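I work the bagging bench at Quansah, where old desktop parts come in by the carton and go out again sorted, bagged and labeled. Last October we got a pair of robot arms on the bench, and a bunch of people at our Timau site have asked how we set up our day so the arms and the humans don't drive each other nuts. So, this is my write-up! It's for bench people, not for programmers. If you can run a label printer you can do all of it.

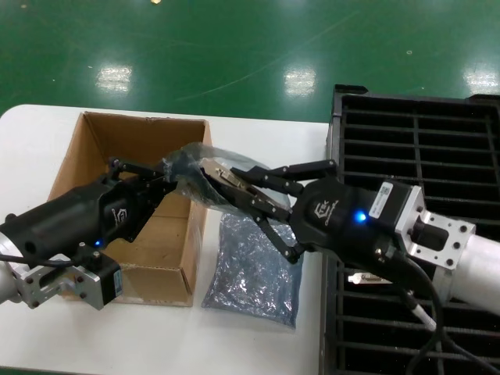
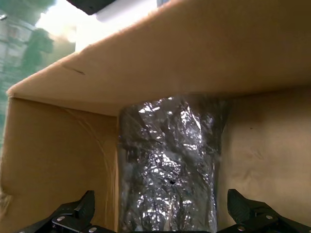
Next one has the card brackets on the rack, with a clear bag in the left gripper. 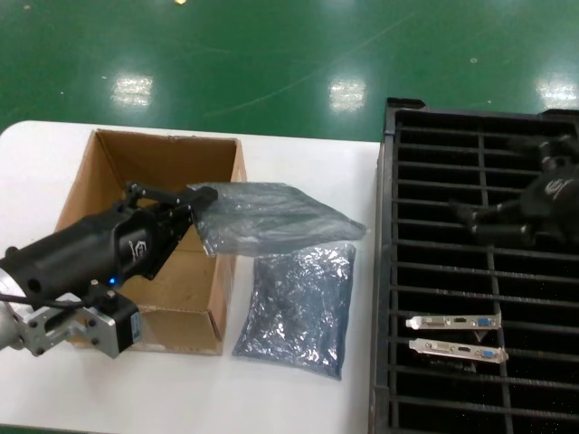
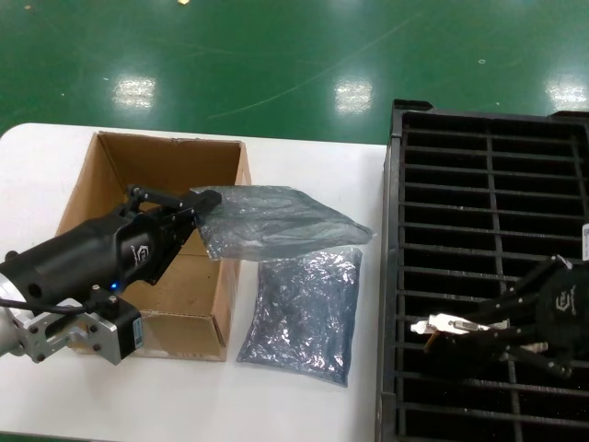 ## Before you touch any settings

Write down what you do now. I mean all of it, including the dumb stuff. I kept a notepad next to me for a week and wrote a line every time my hands did something, and I was amazed how much of my job was fluffing open plastic bags and rubbing the edges between my fingers to get them apart. That never showed up on any process sheet. It was also the part I wanted to hand over the most (my thumbs agree).

Then sort your list into two piles:

- stuff that's the same every time, even if it's fiddly
- stuff where you look at the part and make up your mind

The first pile is for the arms. Keep the second pile. Our first try had the arms deciding whether a card was too beat up to resell, and we ended up re-checking every single one, so we'd saved no time at all and everybody was cranky.

## Set up the bench

1. Clear the table. Everything that isn't part of the job goes: tape gun, coffee, the cup of loose screws. I know. I miss my cup of screws too.
2. Put the open carton where one arm can reach it and the sorting tray where the other one can. Mark the corners with tape once you like the spot. Get the people from the other shift to agree on the spot before the tape goes down, or you'll be peeling it off again Thursday.
3. Take the flaps off the carton or fold them all the way down. A flap that's half up will catch a bag.
4. Lay parts out with some space between them. You don't need rulers or anything, a couple of finger widths is plenty.
5. Check that no cable is lying across a part or under the carton.
6. Stand where you'd normally stand and reach for the stop button without looking. If you can't hit it, move it.

Step 6 is the one I'd fight for. Ours was first mounted for someone a lot taller than me and I complained until it got moved.

## Load the job

We use Darken for work orders, and the arms take their jobs from the same list we do. Open the order, pick **Shared bench**, and you'll get a screen asking who does which step. Go down your two piles and tick them off.

Start small. Give the arms one step and leave it that way for a few days. Ours was "lift bag, hold bag over carton, let go," and boring as that sounds, we learned loads from it. Clear film is slippery, it crumples, and lights bounce off it all over the place, so a bag that's no trouble for you can be a real puzzle for a gripper. Shiny bags were slower than plain ones at our bench for quite a while.

When you add a second step, add it at the start of a shift when you're fresh. I added one at ten to five once. Don't.

## Run it side by side

For the first two weeks, have a person doing the same job at the next table. It feels like a waste (my supervisor sure thought so) but you get a fair comparison, and you have somebody right there when the arms hang up on something.

On our best day in that stretch we had 200 parts on the order. The arms got 181 into bags, and I went through the lot afterward and found 104 of those were good to ship with no fixing. The rest needed a bag smoothed, a part turned around, or a seal redone. Write your own numbers on the whiteboard where everyone can see them, good days and lousy days both. It stopped a lot of rumors on our floor.

## When it stalls

- **Both grippers have the same bag and neither lets go.** Hit pause, not stop. Wait for the arms to settle, open the one on the tray side first, then clear the bag by hand and press resume.
- **Part slides down inside the bag.** Leave it. Let the cycle finish and fix it at your own table.
- **Two bags stuck together.** Pull the pair, separate them, put them back in the stack upside down from each other.
- **It keeps missing the same spot.** Look up before you look at the arm. We had a glare problem that went away when we turned off one row of ceiling lights.
- **You aren't sure what it's about to do.** Stop button. You never have to explain yourself for using it, and if your lead makes you, show them this page.

## What changed for us

Okay, the part people really write to me about. I still have a job, and so does everybody who was on my bench. But it's a different job, and I think you should know that going in.

I bag a lot less and I inspect a lot more. My hands feel better and my eyes feel worse, so I asked for a decent lamp and a stool with a back, and I'd tell you to put those in your request on day one while there's still money in the project. The talking changed too. I used to chat all day with the person across from me while we bagged, and now one of us is on the tray and the other is on re-checks with a table in between. We fixed it partly by swapping places every hour, which also keeps either of us from going glassy-eyed.

Pay was the sore spot. Clearing stalls and setting up orders is skilled work, and at first it got lumped in under "other duties." We asked for it to be written into the job description as its own line, and it took two rounds before it was. Ask early, and bring your notepad from that first week. Mine had coffee all over it and it was still the most useful thing on the table.

New people start on the hand bench for a full month before they go anywhere near the arms. They need to know what a good bag feels like.

If you're on the Brilterura order, the steps are the same except the labels go on before the bags get sealed. Use the second template in the list, the first one prints sideways.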